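Druvgate bench, the grip fault

Quick page, two pictures, more when I get the rest off the drive. People keep asking what went wrong with the Drarkance arms in September and I keep typing the same email, so it's going up here. Full write-up is with Koyama and is much longer. Read that one if you're going to change anything on your own setup.

Short version: closing up a seam, both arms on, jaws on one side kept holding after the console said open. No alarm. Second time it happened with thread under tension and we stopped.

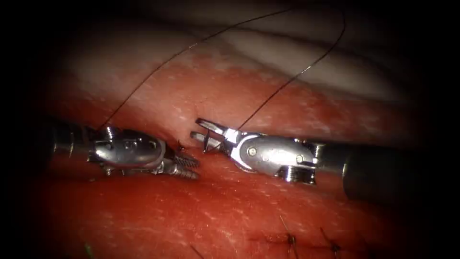
Aiman Jugah

Tips nearly together over the seam, thread up in a big loop between the two arms. Two tied knots lower right, tails still on them. Small end of suture poking up by the left jaws.

It's the loop I want people to think about. With the strand up like that, an arm that doesn't let go when told is a pull on the tissue waiting to happen. You move off, you think you're free, you're not. And there's no feel through the handles on our console so your eyes are all you get.

First one was mid morning. Pedal, open, nothing. Then it opened by itself a moment later and I put it down to me being clumsy. Should of stopped there. Didn't. That's the first item in the report and it has my name next to it.

Second one came 19 minutes after. Same arm, same kind of move. Console icon showed open, jaws still shut on the thread. I lifted a little before I caught it. Called stop, hands off, nobody touches the pedals. We got the jaws apart with the manual release key, which was in the drawer it's supposed to be in for once.

What the log says. Luleo pulled 1,269 lines for the session and the open commands are all there, sent and acknowledged. So the software thought it was fine. The jaw position it was reporting was the position it had asked for, with no reading from the tip. We'd all assumed it was measured. It isn't, not on this version, and it's in the manual if you go far enough back.
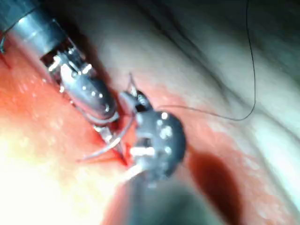 Needle passes are what worries me more than knots. Let go late on a knot and you get a bad knot. Let go late on a needle that's part way through and you're dragging a curve sideways through something that tears. We had no late release on a needle that I know of. I've been through the recording twice and wouldn't swear to it.

Cause, as far as we've got: cable on the jaw drive stretched, and grit or dried something in the pulley on top of that. Instrument was on its 30th use. Limit on the sheet was higher so it passed every check we had. The check is open and close in the air, no load, and it did that perfectly on the bench afterwards. Nine times running. Put a thread in it and pull, and it stuck on the next go.

What we do now

Loaded check before every session. Scrap of suture in the jaws, light pull, release, both arms. Takes nearly no time.

One late release and the instrument comes off. No second try, no "let me just finish this stitch".

Release key taped to the cart, not in the drawer.

Whoever is watching the second screen says "open" out loud when they see the jaws open. Feels silly for a morning, then you stop noticing.

Still open: Drarkance has the instrument back and hasn't said anything beyond recieved. I asked if the tip reading can be added or if the icon can at least say "commanded". No answer yet. Koyama wants the use limit cut for the whole set and I agree, but we don't have a number we can defend.

If you've had a late release on the same jaws please write, even if it was only once and you blamed your foot. Useful to know how many uses were on it and what it was holding.

More pictures when the drive is sorted. Release key photo too, a couple of you didn't know where yours was.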